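Lakalberg
About us

We write control and planning software for two-armed robots. We don't build the robots, and we would be wary of any firm of our size that said it did both well.

How we started
Lakalberg began with an argument. Carol Heywood had spent years buying automation for warehouses, and most of what she bought did less than the sales video said it would. Selvaraj Herath had written some of the software in those videos. They met over a project that was going badly, agreed on why, and set up the company the following September. For the first winter the office was the back half of a sign maker's, and the heating was his.

Carol runs the company and talks to customers. Selvaraj looks after the code. Both of them can stop a release, and both have done so.

What we make
Mridha is our planner. It takes a request such as "put the bottle back on the shelf" and works out which arm should go, by what route, and what to do if the grasp fails. It is mostly old-fashioned search with a learned part that suggests where to look first. We have tried giving the learned part more to do. So far it has made the good runs quicker and the bad runs harder to explain, and we don't think that is a fair swap.

Aveo is the tool we use to look at what happened afterwards. It lines up the camera views, the joint readings and the planner's own notes on one timeline, so that an engineer can stop at the moment a plan went wrong and see what the software believed at that point. Customers often come to us for Mridha and end up using Aveo more. Carol finds this funnier than Selvaraj does.

What we don't believe
We don't believe in success rates without the list of objects and the shelf they were on. A figure of that sort can be moved a long way by choosing easy cups.

We don't believe that a robot "understands" a room. Our software keeps a list of things it thinks are there, with a score beside each one, and the list is often wrong. Soft things are a nuisance. Clear plastic is worse, and a clear bottle in front of a white panel can drop off the list altogether when the light changes.

We are also doubtful about demos, including ours. Come and see one if you like, but bring your own objects and put them where you want them. A visitor from Britel did this with a bag of her children's things and found three faults before lunch. Two are fixed.

How we test
Most of our testing is done at shelves and desks, because that is where our customers want the arms to work and where planners tend to get stuck. An upright divider between two cubbies will rule out half the ways a wrist can approach. A deep shelf hides whatever is at the back. We leave the clutter in, mix soft toys with hard packets, and move things between runs without telling the planner.

A change to Mridha has to get through some 700 recorded cases in simulation before it goes near an arm. After that it gets 10 runs on the real thing, and every failure is looked at by a person in Aveo before the next run begins. It is slow. We have looked for ways round it and didn't like any of them.

Shelf and desk work, with both arms reaching in:

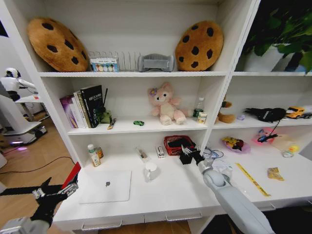
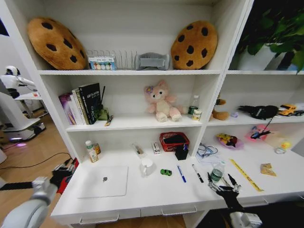 Working with us
We take on a small number of customers at a time. Before any contract we ask for a list of the objects you want handled and a day at your site, and we will tell you if we think a trolley and a person would do the job better. That has cost us work. It has also saved us from a few projects that we later heard about from the people who did take them.

If you go ahead, you get the source of the planner settings we write for you, the full logs in Aveo, and the names of the engineers on your job. You won't get a dashboard with a big green number on it, though people do ask.

Jobs
We hire rarely and list openings on the careers page. You will need to be able to read someone else's log files without losing your temper. Interviews include an hour in Aveo with a run that failed, and we don't always know the answer ourselves.

Visits
Test sessions are open to customers and students on Friday afternoons. Write to the office first and say what you'd like to bring.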